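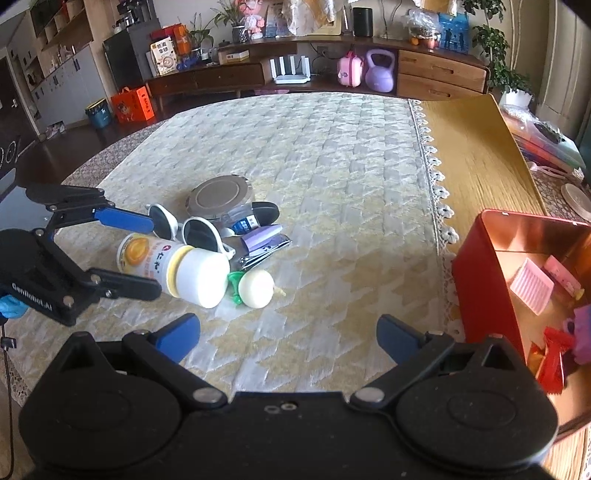

Sunglasses and a bottle on the table.

4 min read

Hello again from the students' union at Stinddale! First newsletter back after the break and my inbox is a horror, so I'll get straight to the thing most of you have been emailing me about, the library opening hours.

From January 29, 2024 the Wastley Library stays open until 11 on weeknights. It used to shut at 9, which was fine if you lived across the road and pretty useless if you had a late lab and then a bus to catch (hello, everyone in chemistry). We asked for midnight, we were offered 10, and after a lot of tea in the registrar's office we met in the middle. I'm pleased with that, even if a few of you will tell me I shouldn't be.

Rattana Chareonsuk did most of the hard work. She ran the survey back in October and got 200 replies, mostly by standing outside the Predard lecture theatre with a clipboard and refusing to move. The comments were brilliant, by the way. Lots about plug sockets, a surprising number about the chairs on the second floor, and one very long one about the smell in the lift, which I've passed on.

A few practical bits. You'll need your card to get in after 9, and the front desk closes then too, so pick up any reserved books before that. The self-service machines stay on all evening. The café is keeping its old hours for now, I'm afraid, but you can bring your own food into the ground floor area as long as it's cold.

The longer hours are a trial until Easter, and the university will be looking at how many cards go through the gates, so please do use them! If you've got thoughts, good or grumpy, Panya Khamphan is collecting them at the union office in the Chaimongkol Building, or just reply to this email and I'll forward them on.

Next time: bike sheds, and the lockers saga, part nine.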